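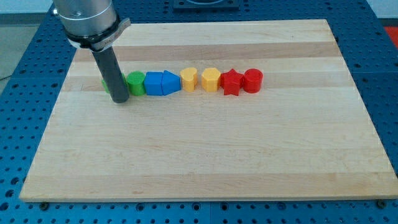

Figure 2. Shape blocks set out in a row on the maple board, grouped by color: green, blue, yellow, red.

4.2 What does a color row tell us?

The claim we set out to test is a popular one. Guides for early classrooms, the Semple handbook among them, hold that a child who lines blocks up by color has "sorted" them, and that the finished row can be scored as evidence of a rule. We doubt that the row can carry that much weight.

Take the arrangement in Figure 2. Read by color, it is tidy: each color keeps to its own stretch of the board. Read by shape, it falls apart. The green cylinder near the left and the red cylinder at the far right are a match in form, yet they sit well away from each other, with the blue and yellow blocks between them. A scorer working from the Semple sheet would mark this row as a full pass. A scorer told to look for shape would mark it as a fail. Neither has learned what the person placing the blocks had in mind.

Our raters were no more certain than we were. Of the 48 rows shown to them, 42 were called "sorted by color" by every rater, which sounds like strong agreement until one asks what they were agreeing on. Color is the first thing anyone sees on a pale board. When Azucena Contreras repeated the rating with gray prints of the same rows, full agreement dropped to 18, and several raters proposed rules that no color scorer had mentioned, such as "round things at the ends" or "the pointy ones in the middle." We take these guesses as a warning about how easily a rule can be read into any line of objects.

The blocks themselves add to the problem. In the Zangate set, the pieces in a row stand at much the same height, so size gives the sorter little to work with and the scorer little to check. The shapes also differ in how plainly they announce themselves. A heart or a star is named at once. The octagonal prism was called a circle by six raters, and the house-shaped block was recorded under several names, which makes any shape score depend on the scorer's vocabulary.

Spacing has been offered as a way out. Stinel argues that gaps mark where one group stops and the next begins. We see little support for this. There is a small gap in Figure 2 between the heart and the octagonal prism, and both are yellow. The cube and its blue neighbor do touch, as the spacing account would want, but one pair that fits and one that does not is a poor basis for a scoring rule.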